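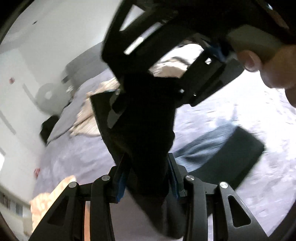 Pinch point rules for hand-held grippers, do they apply?
Asked 13/04/2019 in Safety and Standards

Our shop has people folding and sorting dark cloth with hand-held grippers, the kind with two linkages and a pair of padded jaws. Sometimes two of them work on the same piece. Management has handed us a 5 page "good practice" sheet from Modgate that says fingers must stay 200 mm from the jaws at all times. I don't see how. Half the job is done with a bare hand right next to the tool. Is there a real rule behind that number or did somebody make it up? Also it says check the pads "regularly" and never says what regularly means.

3 answers

Answer 1 (accepted)
Ask them where the number came from. I did that with a Staron sheet a while back and got a long silence, then a new sheet with no number in it. A distance makes sense for a machine that moves without you. With a tool you squeeze yourself, what matters is how hard it closes and where the links cross. Have a look at the joints as well as the jaws. The sheets I've read are all about the jaws, and the one time I got nipped it was between the inner and outer arm.

On the pads, I'd want it in writing: look at them at the start of the shift, swap them if the edge is ragged or lifting. "Regularly" is what you write when you want the blame to land on the operator.

If two people share a piece of cloth, agree who lets go first. Ours says that in one line and it's the only line people follow.
Meenakshi Mathur

Answer 2
just wear gloves

Answer 3
Gloves are not an answer until someone has looked at the tool. A loose glove near a linkage can be worse than a bare finger. Your risk assessment should cover this job, and if the sheet was written for a fixed arm and had the title changed, it doesn't. I've seen a Woo checklist with 164 items on it, most of them about fences and stop buttons, handed to people holding a tool in one hand.

I'd keep the sheet, cross out what can't be done, write what you do instead, date it and get a supervisor to sign. A rule that gets broken every few seconds is no protection to you if there's an injury.

Comment on Answer 3: we tried the crossing out in May and were told the sheet is "controlled" and can't be marked. So now there's a second sheet.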